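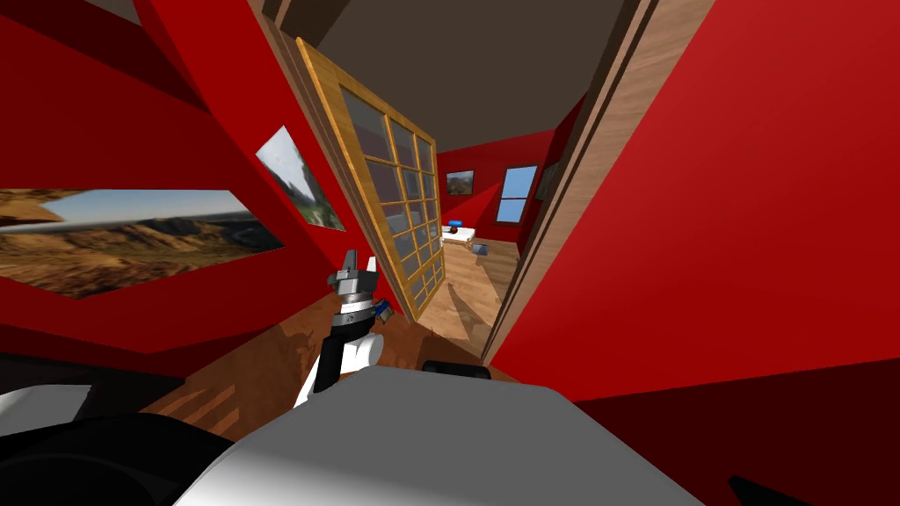
Shared Hallways and Front Doors: Changes to the Tenatholm Residents' Handbook

Tenatholm Housing Association has completed its review of the section of the Residents' Handbook that deals with entrance halls, landings, stairways and the front doors of individual flats. The revised section replaces pages 14 to 19 of the printed handbook and applies to all tenants, leaseholders and shared owners in buildings managed by the Association. Printed copies will be delivered with the next rent statement. Residents who receive their statements by email may ask for a paper copy at either area office.

The review was led by Svenja Meinecke, Head of Resident Services, following the consultation held last November. The Association is grateful to every household that returned a form or attended one of the evening meetings at Lirker House. A good number of the comments concerned the wording of the old section, which many residents found hard to follow, and the text has been shortened as a result.

What may be kept in a shared hallway

The previous handbook allowed "reasonable items" to be left outside a flat. Residents told us that this phrase had caused disagreements between neighbours and had been applied differently from one building to the next. It has been removed.

Under the revised section, each household may keep one doormat outside its front door. The mat must lie flat, must have a non-slip backing and must not be wider than the door frame. Nothing else may be left on a landing, on a stair or in a corridor that forms part of an escape route. Shoe racks, plant stands, bicycles, folded furniture and rubbish bags awaiting collection all fall within this rule.

Ground-floor entrance halls are treated separately. Where a hall has a recess marked on the building plan as a storage bay, pushchairs and walking frames may be kept there. Bicycles should be taken to the cycle store. Residents of Gatti Court, which has no cycle store, may continue to use the railings in the rear yard until the new shelter is finished.

Mobility scooters may not be charged or stored in any shared hallway. We recognise that this will be difficult for some residents, and anyone affected is asked to speak to their housing officer before making other arrangements. The Association has funds set aside this year for outdoor scooter shelters with their own power supply, and applications are considered in the order in which they are received.

Items left in breach of the rule will be labelled with a dated notice. If the item is still there after 25 days it may be removed and stored, and the owner will be written to with details of how to collect it. Items that block an exit or present an immediate fire risk will be removed on the day they are found. There is no charge for the first collection.

Front doors of flats

The front door of every flat that opens onto a shared hallway is a fire door. It is designed to hold back smoke and flame long enough for people elsewhere in the building to leave safely, and it can only do so if it closes fully by itself.

Residents must not remove or disconnect the self-closing device, prop the door open, cut the door to fit a pet flap or fit an additional lock without written consent. Painting the inside face of the door is permitted, provided that the strips set into the edge of the door or frame are left unpainted. The outside face is decorated by the Association.

Several people said during the consultation that their door closers were too strong, particularly for children and for those with limited grip. Closers can be adjusted. Please report a heavy door in the same way as any other repair, and an operative will attend to set the closing force. Where adjustment is not enough, a different type of closer can be fitted after an assessment of the household's needs.

Leaseholders should note that the same requirements apply to them under the terms of the lease, including where the door itself belongs to the leaseholder. Anyone planning to replace a door should send the supplier's certificate to the Home Ownership team before work begins. Consent will normally be given or refused within 3 weeks.

Inspections

Doors leading onto shared hallways will be inspected once a year and doors within the shared areas every quarter. The programme covers more than 1,000 doors, and has been divided by estate so that residents can be told in advance when an inspector will call. Inspections will be carried out by Katard, who were appointed after a tender in which two resident representatives took part in scoring the bids.

Each visit is short. The inspector will open and close the door, check the hinges, closer, seals and letter plate, and measure the gaps at the sides and head. Access to the rest of the flat is not required. A letter giving the date and a morning or afternoon slot will arrive at least two weeks beforehand, and the slot can be changed by telephoning the number given in the letter. All inspectors carry photographic identification and residents are encouraged to ask for it.

If a fault is found, a card will be left stating what it is and whether the Association or the leaseholder is responsible for putting it right. Faults that stop a door from closing will be treated as urgent repairs.

Lighting and cleaning

A number of comments dealt with matters outside the original scope of the review. The most common were lights that switch off too soon on the upper landings and the quality of cleaning on back stairs.

Rigoberto Giraldo, Estates Manager, has arranged for the timers in the four oldest blocks to be reset so that lights stay on for longer after the last movement is detected. Residents with poor eyesight who would still find this too short are invited to contact him through the eastern area office. Faulty lights should be reported with the floor and, where there is one, the number printed on the fitting.

The cleaning schedule for each building is now displayed on the noticeboard inside the main entrance. It shows the day of each visit and the tasks due, and has a space for the cleaner's initials. Back stairs have been added to the weekly list, having previously been swept once a fortnight. Window ledges and skirtings on the landings will be washed monthly.

Visitors, deliveries and contractors

Main entrance doors should be kept closed at all times, including during removals. Residents moving in or out may ask for a member of the estates team to attend with the door release key, which holds the door open only while the team member is present. Two working days' notice is needed.

Parcels should be taken in by the household or by a neighbour who has agreed to do so. They should not be left on the stairs. The Association is not able to accept deliveries at its offices on behalf of residents.

Where a resident employs a private contractor, the resident is responsible for protecting floors in the hallway and for clearing dust and packaging at the end of each working day. Tools and materials must be kept inside the flat overnight.

Help with the changes

Residents who need help to move or dispose of large items can book a collection through the area offices. Each household is entitled to 2 free collections a year. Uthai Chuensuk, Tenancy Support Officer, is available to visit anyone who has difficulty clearing items because of illness, disability or lack of space indoors, and nothing will be removed while such a visit is being arranged.

The revised section is available in large print, in audio form and in translation. Requests should be addressed to Tiziana Pellegrini at the western area office, who will also take comments on the wording. The Board has agreed that the section will be looked at again after its first full year.

The new rules were approved by the Board under its chair, Sointu Honkanen, and took effect on 22/03/2024. Notices will not be placed on items until the handbook pages have been delivered to every building on the estate concerned.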